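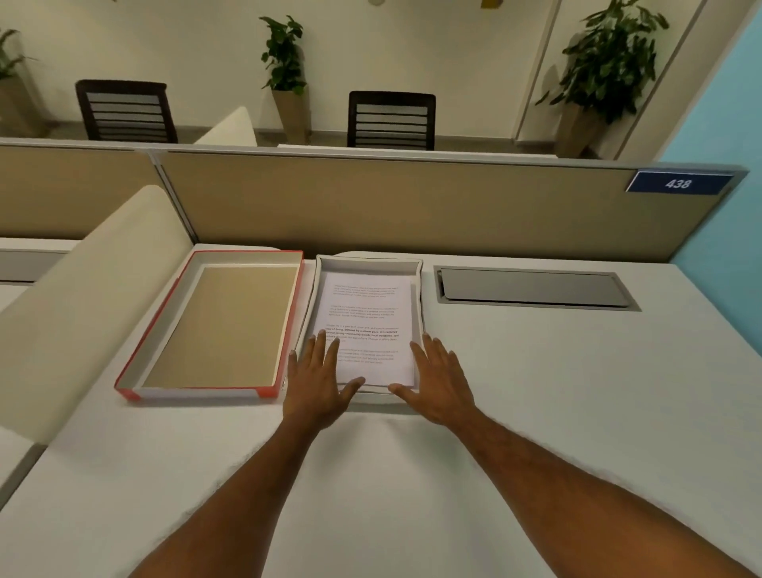
Hands at the lower corners of a stack of printed sheets in a white tray, as though squaring it up, with an empty red tray alongside.

PUKCOMBE PUTS OFF ROBOT ORDER, WILL RENT ONE ARM FIRST

August 23, 2019

Pukcombe will not be buying tabletop robots for its paper sorting desks this budget year. Instead the print and mailing firm rents one arm, tries it on one desk, and decides in February.

The decision came out of a budget meeting that ran well past lunch. On the table was a plan to buy several arms at once from Fevow, the equipment dealer, with software from Munshi. Staff had been told to expect a yes. They got a maybe.

"We had a price for the arm. We did not have a price for everything that goes around the arm," said Themba Modise, who runs operations at the firm. "Brackets, trays, a safety check, somebody's time for weeks. That was one line at the bottom and it said TBD."

The job in question is simple to describe. Printed sheets get stacked, edges squared, set in a tray, then moved on to the next tray. People do it by hand now, at ordinary office desks. One worker can get through 800 sets on a good day, according to the plan, though the number drops when the stock is thin or the sheets come out curled.

Squaring is the sticking point. Picking up a tray is easy enough for most arms on the market. Getting a pile of loose paper straight, without bending a corner, takes two hands and a light touch, and the quotes that came in handled it in very different ways. Fevow offered a single arm with a small vibrating plate to shake the pile straight. Folalau, a smaller outfit, offered two arms working together and no plate. Costs more, takes up more desk.

Desk space turned out to be its own fight. The current desks are up against fabric partitions and have cable ports set into the top, and the first layout put the base of the arm right over one of these ports. Redrawn twice. The second drawing moved the trays instead, and the people who work there said the new spot was too far to reach when they have to clear a jam.

"You can't bolt it wherever you like," said Alois Mösli, the outside consultant who went through the quotes for the firm. "The power comes up in one place, the person sits in one place. Measure that first and then call the dealer. They called the dealer first."

Mösli's report, 30 pages with the quotes attached, tells the firm to hold off on any purchase until it has its own numbers. He wants a count of misfed and bent sheets by hand, so there is something to compare the machine to. No such count exists right now. He also wants the trays standardized before anything else gets spent. Pukcombe uses several kinds, with different wall heights and different liners, and a gripper set for one may not take the next.

New trays are cheap next to everything else on the list, and that part was approved on the spot. The order goes out next week.

The rental is set at $1025 a month, delivery and pickup included, with Fevow supplying the arm and the plate. Training is extra. So is the Munshi software after the trial license runs out, and Modise said he is still waiting for that figure in writing. The firm has put aside some $4000 for setup, which covers mounting, a guard, and an electrician to look at the outlets. If setup goes over that, the trial stops till the budget group meets again.

Folalau's two-arm setup is not ruled out. The company does not rent, so it will get a visit instead: Modise and two of the desk staff are to bring thier own paper and their own trays to the Folalau shop and see what happens. No date for that yet.

Several people who do the sorting now asked about jobs. Modise said no positions are tied to the trial and that the desk with the arm will still have a person at it for the full shift. What happens after February he would not say, other than that any purchase would go in next year's budget and be discussed with staff before it is signed.

Some of them had practical questions too. How loud is the plate. Who restarts it. What happens with stapled sets, which come through mixed in with the rest at the end of the month. The plan had no answer on staples and the dealer has been asked.

Mösli will come back halfway thru the rental to check the numbers. He has asked for a plain log, one sheet of paper per shift: sets finished, stops, minutes lost, who fixed it. The firm had wanted to use the reports from the software. He wants both.

The desk for the trial has not been picked. It will be one near the back wall, where there is room to walk behind it, and whoever sits there now gets asked first - that was a condition from staff and the budget group agreed to it.

Quotes from both dealers stay good until the end of February. After that the prices have to be requested again.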